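Most advice about baskets is written by people who sell baskets. I've bought a fair few over the years, mostly plastic, and I'd say half of them made the room look tidier and the other half just made it harder to find the scissors. What follows is what I still do and what I've given up on.

## Don't buy a set

Shops love a matching set of baskets in graded sizes. You'll use the middle one. The little one ends up full of dead batteries and the big one becomes a place to put the others. Buy one, use it for a month, and if you find yourself reaching for it every day, go back and get a second of the same.

I was told by a shop assistant in Brudport that a set "grows with you". I don't know what that means and I doubt she did.

## Open sides or solid sides

Baskets with holes in the walls are good for anything with a bit of dirt or damp on it: pegs, garden gloves, sponges, onions. You can rinse them in the sink. They're bad for anything thinner than the holes. Pencils poke out, small screws drop through, and cable ends catch in the grid so that you lift one charger and get the whole tangle.

A solid clear bin is better for small bits, and you can see what's in it without lifting things out. The claim that seeing everything makes you tidier is one I don't believe. It lets you see the mess from further off. If that bothers you, put the ugly things in something black.

Ridged sides give you a bit more to hold on to. They also collect dust in every groove, and an old toothbrush is the only thing I've found that gets it out.

## Colour coding, up to a point

Hina Qureshi swears by colours. Red for things that need doing, black for things that live there, clear for spare parts. I laughed at this for a long while and then copied the first half of it. A red basket does get noticed. Two red baskets get noticed slightly less, and I'd stop there, as a shelf full of red is only a red shelf.

What doesn't work is giving every person in the house or workshop a colour. Yao-tsung Su tried it in the shared room at Nindholm and by May all the colours had everybody's things in them. Labels went the same way. The one label that survived said TAPE, and there was no tape in there when I looked.

## Where to put them on a table

Line them up along the far edge and keep the near half of the table clear for work. It's dull advice and it's the most useful on this page. A basket at your elbow gets knocked, leaned on and filled with whatever you're holding. One at full stretch only gets what you meant to put in it.

- Put the tallest thing at an end if you can, or you'll be reaching over it all day.
- Leave a hand's width between baskets. Jammed together they drag each other along when you pull one out.
- If there are people working on both sides of the table, expect the row to creep. Push it back at the end of the day and say nothing.
- Don't stack open baskets with things in them. The top one sinks.

For pale wood, wipe the underside of a basket before you put it down. Grit stuck to the bottom will scratch a smooth top far quicker than the basket will. Felt pads are often suggested. I tried them and they came off in the first wash.

## Lifting a full basket

Hold it by two opposite sides and keep it level. Everyone knows this and everyone picks it up by one wall anyway. A light plastic basket lifted from one side will tip, and if it's full of anything round you'll be under the table for the rest of the afternoon. If it's too heavy to lift level, it's too full.

Test the rim before you trust it. Press it with your thumbs in the shop, and if it bows, leave it there. I had one from Flereteck whose rim split on the second carry, with 30 jam jar lids in it. Aidan Mac Carthaigh says I overloaded it. They were lids.

## Plants on a work table

People will tell you that a plant cleans the air and helps you think. I'm not convinced on either count, but I like looking at one, and it does a real job as a bookend. A pot at each end of a row of baskets stops the row from spreading.

Snake plants are the easy choice. They stand up straight, take up little width and will forgive you for forgetting the water. Overwatering is what does for them, so leave the soil to dry out first. Anything with small leaves and flowers sheds, and the bits go straight into whatever open basket is beside it. Put that sort next to the clear bin, where you'll at least notice.

A square planter sits better against a wall or a table edge than a round one. If yours has wooden slats round the outside, check there's a proper liner before you water it on a table you care about. Lai-ching Tsao lifted hers after a year and found a ring that two goes with sandpaper didn't shift.

## Cleaning them

Warm water, washing-up liquid, a soft brush, then upside down on a towel. I wouldn't put clear plastic in the dishwasher. The one I did came out cloudy and has been a peg basket ever since. Lemon juice for the clouding is something I've seen recommended everywhere. It made the basket smell of lemon.

Bright red plastic fades on a sunny windowsill, so turn it now and then or keep it further into the room. Black hides most marks apart from flour and sawdust, and in my house it gets both.
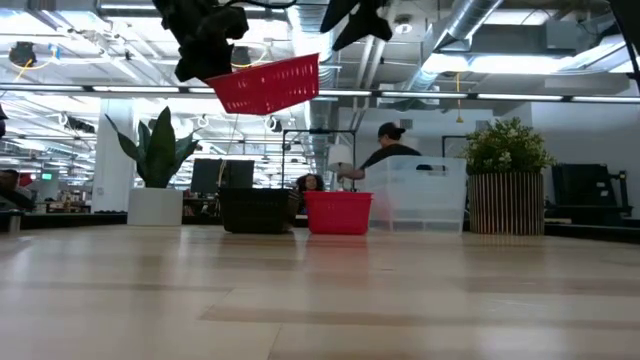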